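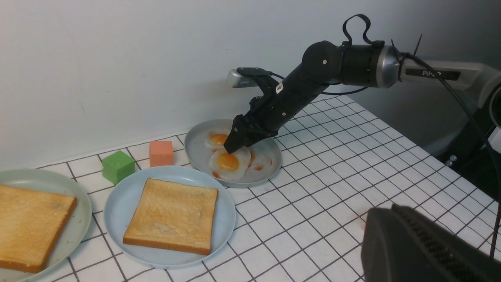
CALTGATE, April – Sunday breakfast at the Jokum Street hall moves to its spring hours this month. Doors open at 8 a.m. and the last plates go out at 10. The winter start was half an hour later, and people who came straight from the early bus were waiting outside for it, so the change was an easy one to make.

The price stays the same at $3 for adults. Children under six eat free. Please bring small bills if you can. The cash box ran out of change twice in the winter and we had to write names on a pad and settle up the next week.

The menu is eggs, toast, oatmeal and whatever fruit we can get. Eggs are fried or scrambled. We have been asked for poached and the answer is still no. The stove has four burners and one of them does not hold a low flame.

Bread now comes from Stokar, the bakery on the corner of Mill and Jokum. They bring it over on Saturday afternoon, sliced, and it keeps well enough overnight in the big tins. Their white loaf makes better toast than the supermarket bread we used before. The rye is also good, but it goes quickly, and people who want rye should come before nine. We have asked for one more loaf of it through the end of May.

Eggs are from the Magaña farm out past the reservoir. The hens lay more as the days get longer, and the farm has offered us a lower price per flat until the fall. Over the winter season the kitchen used 896 eggs. The order book is on the shelf by the pantry door for anyone who wants to see what was bought and what it cost. 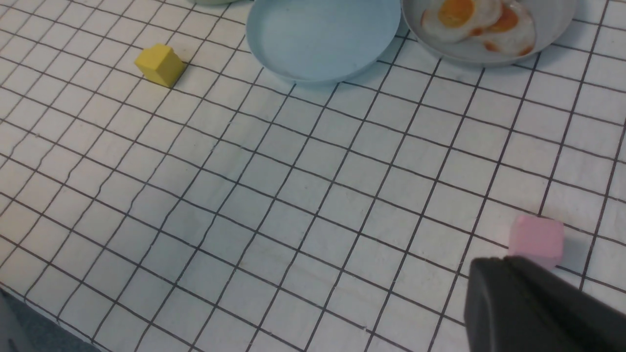
A small yellow block, shaped like a house, on the grid tablecloth.

Some notes on the room. The long tables will be set up in two rows again, with the aisle down the middle wide enough for a wheelchair or a stroller. The side door is the step-free one. It sticks in wet weather and needs a firm push near the handle. If you cannot manage it, ring the bell and someone will come.

Parking is on the street only. The lot behind the hardware store is private, and two cars were towed from it in February. The bus stops across from the hall, and on Sunday mornings it runs once an hour in each direction.

The front steps are being repaired and the work should be finished by the end of the month. Until then use the left side of the stairs, where the rail is solid.

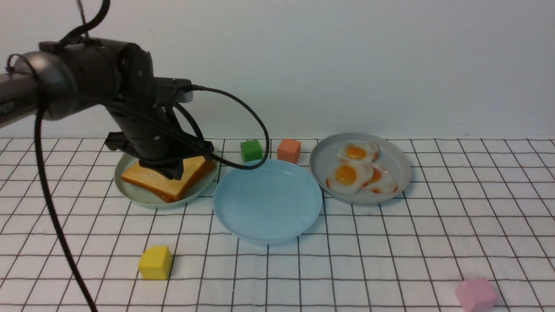 The kitchen also needs two people for the dish shift, which runs from nine until the last pan is put away. You do not need a food handler's card to wash dishes. You do need one to cook or to serve, and the county class is offered online in English and Spanish. It takes an evening. Keep your receipt and the hall will pay you back.

Azucena Trujillo is making up the rota through June. Leave your name with her at the serving window, or put a note through the office slot with a phone number. Tell her which weeks you can't do – that is more useful to her than a list of the ones you can.

The new hot water heater is in. It was paid for with the money from the fall rummage sale and a grant from the neighborhood fund. There was $100 left over, and that went to new sheet pans and a second can opener.

Lost and found from the winter is in a bin under the coat rack. It holds a lot of single gloves, a green umbrella, a set of keys on a red cord and a child's lunch bag. Anything still there at the end of the month goes to the thrift store.

FROM THE KITCHEN: FRYING EGGS FOR A CROWD
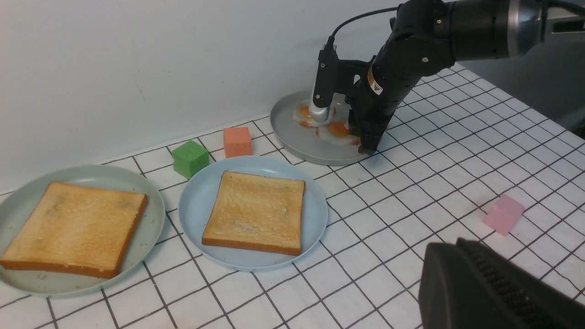

By Geetha Subramaniam

People have asked me how we keep fried eggs from going rubbery when there is a line at the window. Mostly it is a matter of lower heat than you would use at home. I set the wide pan over medium and let it warm for a few minutes before any oil goes in. Then I turn it down a little and put in enough oil to coat the bottom.

Crack the eggs into cups first. It feels slow, but you can pick out a bit of shell before it gets to the pan, and you can tip several eggs in close together so they finish at the same time. Put a lid on. When the whites are set on top, take the pan off the heat and leave the lid where it is for another minute.

Salt them on the plate. Make the toast last, while the lid is on, and butter it right away.

For anyone who likes a firm yolk, say so when you order. I turn those over and give them a bit longer – please don't send them back to the window after they have been sitting.

Next month I will write about oatmeal, including how to get the pot clean.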